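Week 8 handout: notes from the Drestinell open day

Hi all. For those who couldn't make the trip to Virstead, I've typed up my notes, plus the bits I kept shouting over the noise of the hall. Please read them before lab, and bring your gripper worksheets!

We spent most of our time at the door-opening station. I know, doors. But I'd been looking forward to this one since February, and I stayed through two full runs (sorry to everybody waiting on the bus). The arm drives up to a row of cabinets, finds a door, gets hold of it and swings it open. The team told us they have logged 3,769 tries so far, and 930 of those went wrong somewhere. I love that they put the second number on their poster too.

Most of the trouble comes in the last few inches. From across the room the robot has it easy, with corners, shadows and a floor to go by. Then it moves in close and the wrist camera gets a wall of plain color. Remember our lecture on features? A flat painted face gives the matcher almost nothing to hold on to, so the software leans on edges and gaps. One of you asked why they don't just stick markers on everything. They did, at first, and the success rate looked great until they took the markers off.
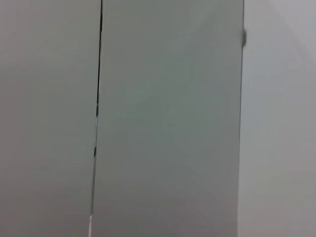 Fig. 1. Wrist camera view, close range: plain gray panels and a narrow dark seam.

Look at how the seam changes along its length. It's crisp in the upper half and gets faint and broken lower down. If you were writing the line detector, where would you set your threshold? Then look at the small dark bump on the right edge of the middle panel. Could be a hinge, could be a latch or the tip of a handle, and I can't tell from this view either. Write down what you'd have the arm do next, and how far you'd let it move before checking again.

For lab: read the Piltitz chapter on edge detection, then sketch a search plan for a door that swings a full 90 degrees. One page is plenty. Turn it in at the Aquino room, in the tray by the printer.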